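Office desk tidying being handed over to robots – what happens to us?

Community help > Work and jobs > Changes at work

Posted by vorkby_temp, January

Sorry if this is in the wrong bit. I work at a desk setup firm in Vorkby, we go into offices and sort out the desks. Monitors, keyboards, cables, all that. Management have signed with a company called Plurcombe and since then part of my shift is doing the job with hand grippers instead of my hands, so the robot can learn it off us. Normal day rate, no extra.

Nobody has told us what comes after. There are 9 of us on the crew. Do I ask now or wait for the meeting? And can they just change what the job is like this? Contract says "desk setup and associated tasks" which could be anything. Also my wrists ache by 3 in the afternoon, the grippers are not heavy but you hold them out in front of you all the time.
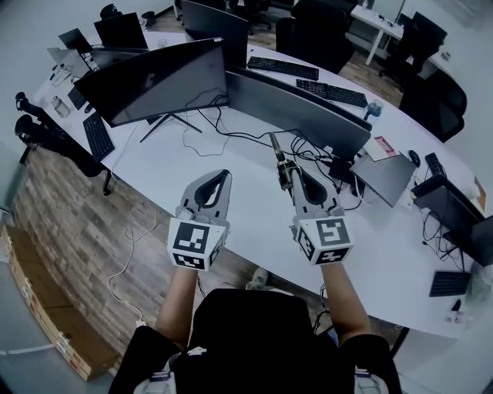
Not against it as such. Some of the work is dull and I would happily never untangle another monitor lead. Just want to know where I stand before I've taught it everthing.

kuretti_nights

Ask now. In writing. We had the same at Kuretti, packing side, and the ones who waited for the meeting got a slide show and a biscuit.

What I'd put in the email:
Is this now part of my role or a trial, and when does it end
Who keeps the recordings, is my voice on them
What happens to hours once the machine is in
Breaks

On the wrists – tell your supervisor today and get it written down in the accident book, even if it's only an ache. Ask for a proper rest between goes and a chair that goes low enough. Ours were swapping people over after each set once somebody complained, before that it was just carry on.

As for the contract, "associated tasks" is wide but it isn't endless. If you have a union rep go to them first. If not, a free advice line will read the wording for you, have it in front of you when you ring.
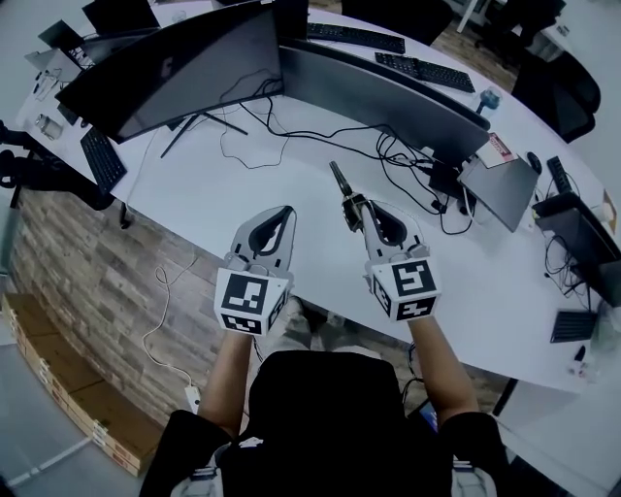 2 min read

Forgot to say, what changed for us in the end was the hours more than the jobs. Nobody was let go in my time but the late shift went and that was the one that paid. So ask about shifts specificaly, don't just ask "are our jobs safe" as they will say yes.

orozco_dave

Its progress, get used to it. I was at Orozco when the label machines came in and everyone moaned then as well. Learn to fix them and you'll be fine.

vorkby_temp

Thanks kuretti, email sent. Hadn't thought of the voice thing, we chat all the way through. Dave – would love to learn to fix them, up to now no one has offered. Will post when I hear back.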